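Part-Time Copy Editor, Gumthorpe Visitor Guide

Skuvel Press is looking for a copy editor to work on the next edition of the Gumthorpe Visitor Guide, from June until it goes to the printer. We are a small publisher of regional guides, maps and one unexpectedly popular calendar of covered bridges.

The last edition told more than 600 households that the Pugh Street parking lot was free on market days. It is free in the sense that you may enter it. We have since heard from a good many of those households, some of them in capital letters, and we would like the next edition to be read by someone before it is read by everyone.

What you would do

Edit 17 chapters of text written by contributors who disagree about commas, distances and which end of the lake is the nice one.

Call every restaurant, inn and museum in the listings and ask when they are open. Several will say "it depends." You will need to turn that into a printed line.

Check the walking directions against the map. Going out and walking them is encouraged, and we pay for the time. We do not pay for the pie at the far end, though we understand about the pie.

Keep the style sheet up to date. It currently runs to four pages, and two of them concern the word "historic."

What we are looking for

Experience editing for print, paid or otherwise. A student paper or a church cookbook counts, and a cookbook may count for more.

A pleasant phone manner that survives being put on hold.

Some willingness to tell a contributor of long standing that his waterfall is a spillway.

You don't have to live in Gumthorpe. Our proofreader doesn't, and she finds it easier to be fair.

Hours and pay

Expect 17 hours a week, worked mostly when you like, apart from a planning call at 2 p.m. that has never once started at 2 p.m. Pay is hourly and depends on experience. We will tell you the rate in our first reply, before you have ironed anything.

We use Gesitz for page layout. You won't need to know it already, and we will show you the parts that work. 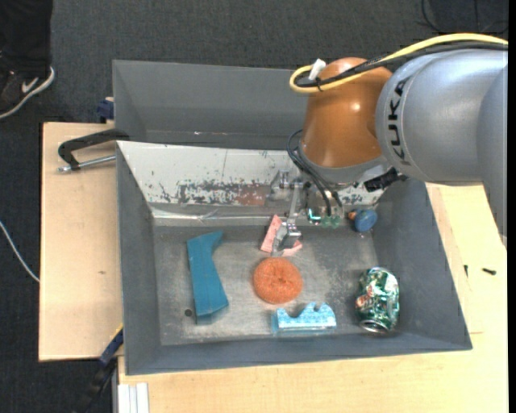
How to apply

Send a short letter and a resume to the Skuvel Press office, with "Copy Editor" in the subject line. Please also send one page of anything you have edited, with your changes showing.

We will send shortlisted applicants a paid editing test, taken from the chapter on parking.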